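Greenhouse Equipment Technician (Steam and Irrigation)
Botamstead Growing Center, Ponotora Horticultural Supply

Ponotora Horticultural Supply invites applications for the full-time position of Greenhouse Equipment Technician at its Botamstead Growing Center. The technician maintains the boilers, bench heating, misting lines and potting machinery used in the production of vegetable starts, bedding plants and nursery stock. The position reports to the Production Manager and is open until filled.

About the Center

Ponotora has supplied young plants to garden centers, farms and school gardens since 1989. The Botamstead site has 17 glass and poly houses, a potting hall, a seed room and a workshop. A second site at Plavham is used for hardening off and for outdoor nursery stock. The technician will be based at Botamstead and will travel to Plavham as needed, normally one day each week. A company truck is provided for travel between the sites.

Duties

The technician will:

Inspect and service the low-pressure steam boiler and the steam lines that supply the soil treatment room.
Maintain pumps, filters, injectors, solenoid valves and drip lines, and keep a written record of each repair.
Check and calibrate thermostats, humidity sensors and vent motors at the change of season.
Set up the Venter tray filler and seeder for each production run and replace worn parts.
Order spare parts within the workshop budget and keep the parts room in order.
Winterize outdoor water lines at Plavham and bring them back into service in spring.
Take part in the after-hours alarm rota during the heating season.

Other duties may be assigned by the Production Manager, including help with shipping during the spring peak.

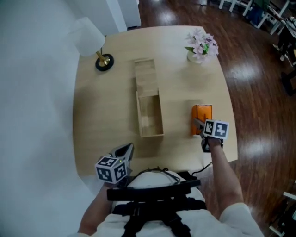
Page last modified: February

Qualifications

Applicants must have a high school diploma or equivalent and at least two years of paid experience in equipment maintenance. Experience gained in a greenhouse, on a farm, in a food plant or in building maintenance will be considered equally. Applicants must hold a valid driver's license and be able to lift 50 pounds.

The following are preferred but not required: a boiler operator's license, a pesticide applicator's license, experience with fertilizer injectors, and basic electrical skills up to and including motor replacement. An applicant without a boiler license may be hired on the condition that it is obtained during the first year of employment. Ponotora will pay the course and examination fees.

The technician must be able to read wiring diagrams and parts lists in English. The ability to speak Spanish is an advantage.

Working Conditions

Regular hours are 6:30 a.m. to 3:00 p.m. with a half-hour unpaid lunch. From March through May, overtime is to be expected and is paid at one and a half times the hourly rate. Houses may be hot and humid, and the soil treatment room is noisy while steam is being raised. Hearing protection, gloves, safety glasses and an annual allowance of $200 for work boots are provided.

Employees on the alarm rota receive a fixed payment for each week on call, in addition to wages for any hours worked. The rota is shared among four employees and is posted before the start of the heating season.

Pay and Benefits

The hourly rate depends on experience and licenses held and will be stated in the written offer. Benefits include health and dental insurance after 60 days, paid vacation, paid holidays, a retirement plan with an employer match, and a discount on plants and supplies.

How to Apply

Applications must include a completed application form, a resume or work history, and the contact details of two references, at least one of whom must be a former supervisor. Forms may be picked up at the Botamstead front office or requested by mail. Please write reference number 361 on the form and on the envelope. The front office is open until 4:30 p.m.

Applications that arrive without references will be held, and the applicant will be asked once to supply them. Selected applicants will be invited to an interview and a short practical test in the workshop, which consists of taking apart and reassembling a solenoid valve and finding a fault in a misting line. Please allow half a day. Travel costs to the interview are not reimbursed.

An offer of employment is subject to a driving record check. The first 90 days are a probationary period.

Ponotora Horticultural Supply is an equal opportunity employer. Applicants who need an accommodation during the application process should inform the front office when requesting the form.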